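Mon 16 March

Stayed late again with the two grippers, the Mostier on first and then the Furncombe, and I really did mean to be home for supper.

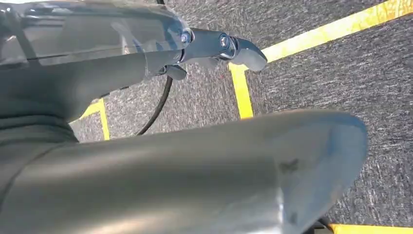

I have wanted to like the Mostier ever since October, and it closes so sweetly at 50 percent force that I nearly gave in. What bothers me is the cable (that thin black one hanging under the bracket, in its lazy curve), and I kept fretting over it through all 26 runs, with the yellow tape on the carpet to line up by.
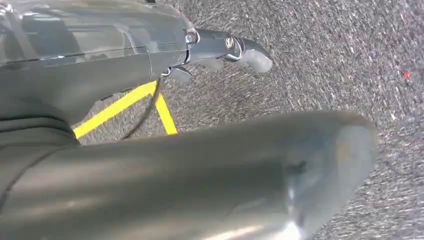

The Furncombe is slower and grumbles a bit, but it forgives my sloppy teaching, bless it, and the Vallejo controller seems happier with it too. I'd like 100 runs on each before I say a word to Brarkico. Tomorrow, if my knees allow all that kneeling!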